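Produce Handling and Counter Care – Frequently Asked Questions

Does fruit need to come out of the shopping bag right away?
Yes, in most cases. Thin plastic film holds moisture against the skin, and bananas soften quickly where they press against other items. Empty the bag within an hour of getting home.

Which bowl size should I order?
The Litlow bowl holds a small household's fruit for two or three days. The Dronden is wider and better suited to apples and citrus. Both are listed under part group 2909.

Can I set bags and bowls directly on a stone counter?
Yes, if the surface is sealed. Grit carried in on the bottom of a bag is the usual cause of fine scratches. 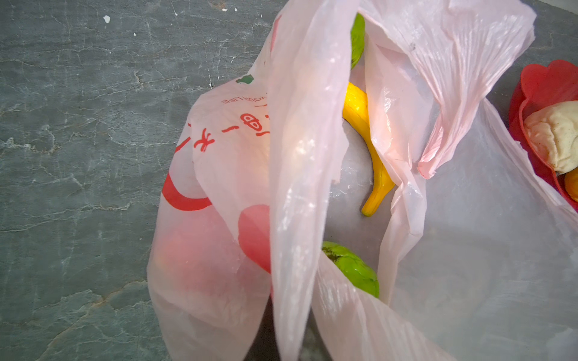
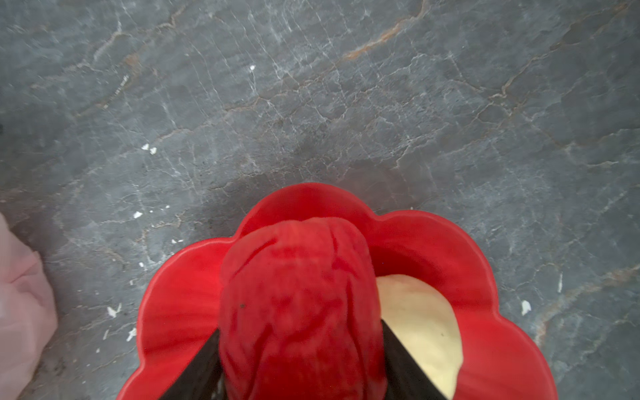 Stone with a strong pattern hides crumbs and residue, so wipe by area and do not rely on spotting the dirt. Pale veins are the hardest part to check – a white speck beside one is easy to miss, and a rust-orange vein can be mistaken for a stain. If a mark stays the same after two passes with a damp cloth, treat it as part of the stone. Lift a scalloped bowl to wipe under it, and do not drag it.

How do I clean a bowl with a lobed rim?
Use warm water and a soft brush. Residue collects where the lobes meet. Do not use scouring pads on glossy plastic.

Is the Smits bowl dishwasher safe?
Top rack only, at 53 °C or below. Higher settings may warp the rim.

How often should the counter be resealed?
Cidard sealer lasts roughly 9 months in a kitchen with daily use. One 200 ml bottle covers a standard counter with two coats. Let the first coat dry overnight.

Can bananas share a bowl with other fruit?
They can, but ripening speeds up. Keep them separate if the other fruit is already soft.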